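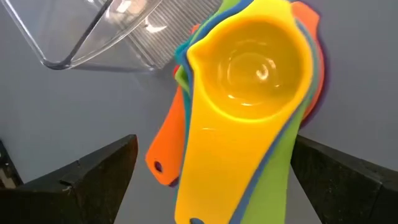 Kitchen assistant wanted for the teaching kitchen in Sallalstead
Part time, 31 hours per week
Posted 2/26/18

Prundusance is a small cooking school in Sallalstead. We teach home baking and simple everyday meals to adults, and in the school holidays also to children. We are looking for a person who will take care of our kitchen before, during and after the classes. You do not have to be a cook. You must like order, and you must be patient with small things.

The work

Before every class you set up the work stations. Each station gets a cutting board, two mixing bowls, a whisk, a dough scraper and one full set of measuring spoons. You weigh the dry ingredients that the teacher has put on the list, and you put them on the trays with a label.

During the class you stay in the room. You bring clean towels, you take away the used bowls, and you help people who can not find what they need. Sometimes a beginner will ask you if a tablespoon must be level or heaped. In our recipes it is always level, and you may say so.

After the class you wash, dry and put away. This is the biggest part of the job and we want to be open about it. The spoons go back nested, in the order of size, all handles at the same end. We buy plastic sets where every size has its own color, so that the teacher can say "take the yellow one" and also the person in the last row will understand. When one spoon is missing, the set can not go back in the drawer. It goes in the gray box by the sink until the missing piece is found - please do not fill it up with a spoon from another set, because the colors do not mean the same size at every maker.

Once a month you count the small tools together with one of the teachers and write down what we have to buy new. We order from Morken, and the order must be sent before the 5th.

What we ask

You can stand and walk for a shift of five hours, and lift a flour sack from the floor to the shelf.
You can read a recipe in English and follow it as written.
You have a valid food handler card, or you will get one in the first month. We pay the fee.
You are friendly with guests, also when the class runs late.
Experience in a restaurant, a school cafeteria or a bakery is good to have, but it is no condition.

What we offer

A fixed schedule, which you receive four weeks ahead. Most classes are in the afternoon and evening.
Lunch or dinner with the team on every working day.
Free place in one of our courses each season, with a guest if you wish. The bread course in November is usually full very early, so tell us in time.
Work shoes and aprons from us. The aprons are washed in the house.

The kitchen

We are in the old Tuhumury building, on the ground floor, entrance from the yard. There is a long room with the stations and a smaller one behind it for washing and storage. In a busy week we have over 72 guests, so the drawers and shelves are all labeled and we ask everybody to respect the labels. If you have a better idea for a shelf, we like to hear it - the present order of the baking tins came from a former assistant.

How to apply

Please write us a short letter, half a page is enough, and tell us where you have worked and which afternoons you are free. A photo is not needed. You can leave the letter at our front desk or put it in the mailbox at the yard entrance. We invite suitable persons for a trial shift, which is paid. Please wear closed shoes and tie back long hair.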